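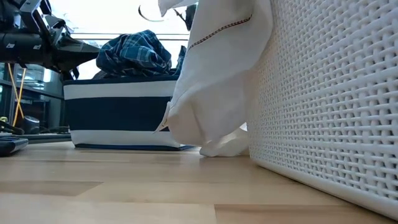
Habibur Sivakumar
Member, Laundry and Linen board
Posted 21/06/2025

Whites in a plastic basket or a fabric bin?

We've cut back to two containers for the wash and I can't settle on which one gets the whites. One is the big white woven-look basket, a Lekilik. The other is the navy and white striped bin, which is smaller and softer. Whites have been going in the Lekilik because it holds more and the openings let air through.

My problem is the cloth with the reddish-brown stitching. It has a good line of decorative thread on it and I don't want it pulled. Twice now I've found a loop of thread lifted after wash day. I think it's the openings in the basket, but it could be the machine. I wash at 400 spin.

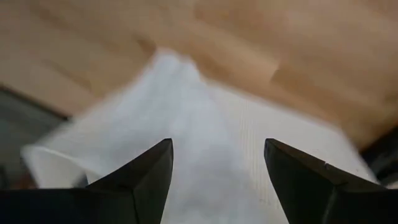 I also don't know if I should fold that one before it goes in, or just drop it in with everything else. At the moment it gets dropped in. Folding dirty laundry feels like wasted effort, but so does fixing stitching.

What do other people do with stitched or embroidered whites?

marram_tea
Regular

Mesh bag, zip it up, done. Then it doesn't matter which container you use. The Griltiser ones have lasted me six years and the zip has a cover over it.

Check the rim of the basket too. Mine had a rough bit of plastic left over from the mould and it caught everything. I took it off with a nail file.

coldrinse
Regular

I'd put the whites in the fabric bin and the towels in the plastic one. Towels are the things that need the air. A cotton cloth can sit in a fabric bin for a couple of days with no trouble if it goes in dry.

I wouldn't blame the spin. 400 is low.

Habibur Sivakumar
Original poster

The rim feels smooth but I haven't checked inside near the bottom. Will do that tonight. Towels in the plastic one makes sense, although the bedding then has nowhere to go.

pegs_and_line
Moderator

I disagree with coldrinse about the fabric bin. Navy dye and damp whites is asking for a grey-blue mark along one side. I lost a pillowcase that way. Wipe the inside with a wet white rag first and see if any colour comes off.

Bedding doesn't need a container at all. Strip the bed and carry it to the machine.

coldrinse
Regular

I did say dry. Plenty of those bins have a pale lining anyway — look inside before you worry about it.

marram_tea
Regular

Some of us have stairs. I'm not carrying a queen sheet set down in my arms. 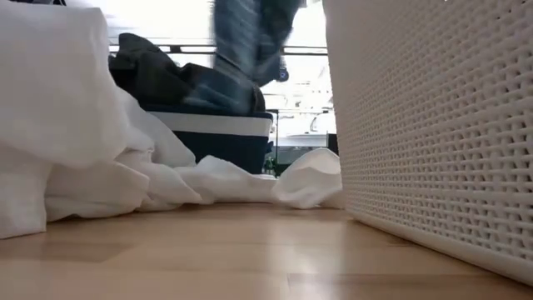 Update from the original poster

Habibur Sivakumar
Original poster

Found it. There was a sharp spot on the inside, low down in one corner, easy to feel with a fingertip. I've filed it back. I did the wet rag test on the bin as well and nothing came off, so that can take the small whites for now.

Bedding stays in the Lekilik. The stitched cloth gets a mesh bag. Does the 84 litre basket from Grullska have the same sort of weave, or are the sides solid?

pegs_and_line
Moderator

Solid up to the handles, from memory. Check in the shop before you buy.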